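Storing rubber bands so they don't perish
Craft Room and Shed > Storage

harasym86
Posted Monday 19:42
I bought a big bag of rubber bands for bundling seed packets and the last lot went brittle in the drawer within a year. What do you all keep yours in? I've got 200 of them to find a home for.

bolter
Posted Monday 20:05
Any jar with a proper lid. Light and heat are what ruin them, so keep it off the windowsill. Mine sit in the hall cupboard and I've had the same ones for 2 years.

Renow
Posted Monday 20:31
I leave mine in the clear plastic jar. I can see when I'm running low, and the lid is wide enough to get my fingers in.

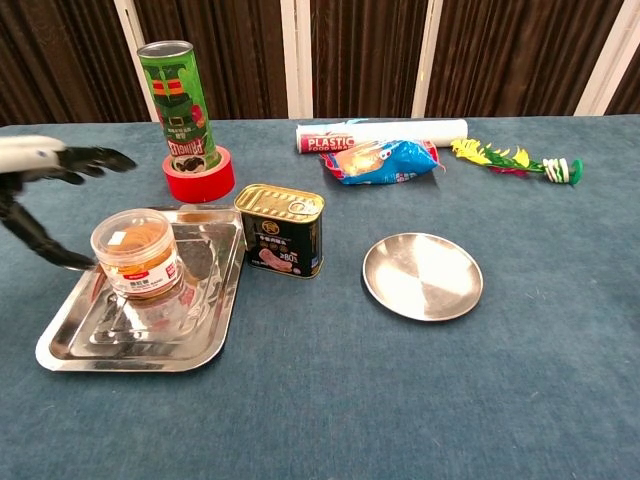

Rubber bands in their jar, on the metal tray. Pringles can behind.

The tray is for whatever I'm sorting at the time. It has a raised rim so bits don't roll off on to the cloth.

Trendidside
Posted Monday 20:48
I don't agree with clear jars. Daylight gets straight through. An old biscuit tin costs nothing and keeps them dark.

Renow
Posted Monday 21:02
The jar goes back in a drawer when I've finished, so it's dark most of the time anyway. With a tin I forget what's in it and buy more.

bolter
Posted Monday 21:10
You could put a label on a tin.

harasym86
Posted Monday 21:26
Would a Pringles can do? I've got a couple empty.

Trendidside
Posted Monday 21:40
Too deep for bands, you'd be tipping them all out every time. Good for knitting needles up to 30 cm if you leave the lid off. Wipe the grease out first.

harasym86
Posted Monday 21:55
Thanks all. I'll use a jar and keep it in the drawer.
Nazar Panasiuk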